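Search this site Enter keyword Go

Print this page | E-mail this page

Block Table Gallery

Grallard is a workshop and activity space in Prandmont, 3000 square feet on one floor, with the block table toward the back. This page covers the table, the painted cubes and the tape square that most of the block exercises use. Pictures of the shelving and the front room are kept in their own galleries.

The table

The top is light wood with a warm brown grain. It has no cloth or mat on it during block work. We tried a felt mat for a while, but the cubes caught on it when they were slid, and the tape would not stay down. The mat now lives under the paper cutter.

The surface has specks and scuffs from use, along with some darker streaks. There are a few whitish marks as well. We wipe it down at closing time with a damp cloth and dry it with a second one. It was last sanded in May. We plan to leave the remaining marks alone until the next full refinish.

The table is 28 inches high. Most adults sit at it, and younger visitors usually stand.

The cubes

The full set is 62 pieces, all wooden, in several colors. It came to us from Kırmızıgül, a small toy workshop, with a matte finish. Glossy blocks are easier to wipe clean, but they slide too easily when stacked and they reflect the ceiling lights in photos.

The paint wears with handling. Small dark specks show up on the faces first, then the edges start to go. We do not repaint a cube for specks. A cube is pulled from the set when the bare wood shows through on a corner or when a side has swollen enough that it no longer sits flat.

Please do not wash the cubes in the sink. A barely damp cloth is enough. Let them dry on the rack before they go back in the bin.

The color that gets the most questions is the teal-green. Some visitors call it green and some call it blue, so the exercise cards now print the full name. If you have one of the older cards that just says "green," it means the same cube.

The tape square

The target is a square outline in black tape, stuck straight to the wood. We use matte black because it shows up well against the light grain. The strips are torn by hand, so the ends come out a little ragged, and the sides do not always match in width. This makes no difference to the exercises. The square needs to be easy to see and large enough for the job on the card.

Tape that has started to lift should be replaced. Pull it up slowly and along the grain. Any sticky residue comes off with a little cooking oil on a paper towel, followed by a wipe with soapy water. Do not scrape it with a blade. Two of the longer scratches near the front of the table came from a putty knife.

Using the square

The basic card calls for picking out cubes by color and bringing them to the square, one at a time. Cubes that are not being used stay well clear of the tape, with open table between them and the outline. Crowding the square makes it hard to see what is in and what is out.

A cube counts as inside when its whole bottom face is within the tape. Touching the tape is allowed on the beginner card and not on the others. Cubes do not have to line up with the sides of the square or with each other.

There is also a stacking card. It uses the same square, and a stack has to stand by itself before the next cube is added. Larger cubes go on the bottom. When a stack falls, pick up what landed on the floor first, then start over from an empty square.

At the end of a session the cubes go back in the bin in any order. The cards go in the slot on the side of the shelf. The tape stays on the table overnight.

About the gallery

Gallery pages are put together with Ravideo. Pictures open at full size when selected. The captions give the colors as they are named on the cards, which may look a little different on your screen. Older block pictures were removed when the table was moved and have not been put back.

To use a picture from this page in a newsletter or class handout, please write to us first through the contact page and include the page title.
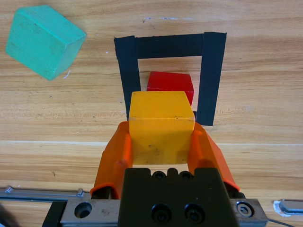
Red cube inside the black tape, yellow cube in front of it, teal-green cube off to the left.

Contact | Copyright Grallard, Prandmont. All rights reserved. | Back to top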